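The Arm in the Den
What I learned from sharing a room with a second-hand robot

By the time I got the arm up the steps from the garage I had already promised everyone in the house that it would stay in the den for one weekend. It has been in the den since February. You can probably guess how that conversation goes at dinner.

I should say I'm no engineer. I fix lawn mowers and I once rewired a jukebox, and that was enough to make me cocky when the Turholm tool library cleared out its back storeroom and put an old arm on the list for 400 dollars. No controller, no manual, one bag of screws. I named it Pan before I'd even paid, which tells you how much thinking went on that day.

The controller took most of the spring (and most of my patience). I went with a Zusis board, which is made by a tiny outfit that sells them as kits, and I soldered mine at the kitchen counter over 21 evenings. Two of those evenings went to taking off a connector I'd put on backward. If you build one, tape a note over that connector. Mine now says THIS WAY DUMMY in green ink and I've left it on for good luck.

Then came the part I'd been looking forward to, getting the thing to go where I told it! I had big ideas about this. Chess, maybe, or sorting my screws by size. What I spent the summer doing was asking it to hover over a spot on a little wooden table and not bump into stuff.
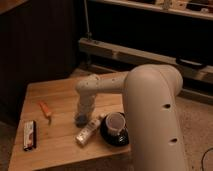
I picked the clutter for this from whatever was handy, and I've come around to thinking that's the best way to do it. A bottle on its side is a nasty little test piece. It's round, it's pale, it wants to roll, and the good place to grab it moves every time you set it down. A wrapped candy bar is flat and easy to miss with the gripper. The orange marker is my favorite, because it's thin enough that being off by a hair means you close on nothing but air.

My software is a program called Stekmont, free to download and written by people who clearly type faster than I do. You put in a list of points and it works out how the joints should bend to get there. For the first month I kept my points too far apart and the arm took shortcuts between them, straight through where my coffee was sitting. Now I put in a stop well above the table, then a stop just over the thing I want, and only then do I let it go down. It's slower. I've got time, and the carpet cleaner isn't cheap.

The other big lesson was to save everything. I numbered my runs in a spiral notebook, and run 37 was the first one where the marker came up off the wood and stayed up. I yelled so loud the dog left the room. Then I changed four settings at once, lost whatever had made it work, and needed the rest of the week to find my way back. One change per run, written down, even when you're sure you'll remember.
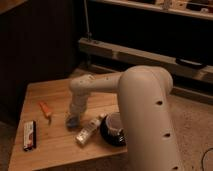
What I'd Do Differently

I'd buy the emergency stop first. Mine came third, after a fancy power supply and a set of hex keys I didn't need, and for weeks my safety plan was a switched outlet strip and quick feet. Get the big red button, put it where your left hand rests, and hit it a few times on purpose so your hand knows the way.

I'd also run it slower for longer. Stekmont has a speed slider and I now keep it near the bottom for anything new, even a path that's only a tiny bit different from yesterday's. My goal is 1000 moves without a bump, and I start the count over every time it touches something it shouldn't. The chess set is still in the closet. Next up is the bottle, standing upright this time, and I've already told the family I'll need the den until spring.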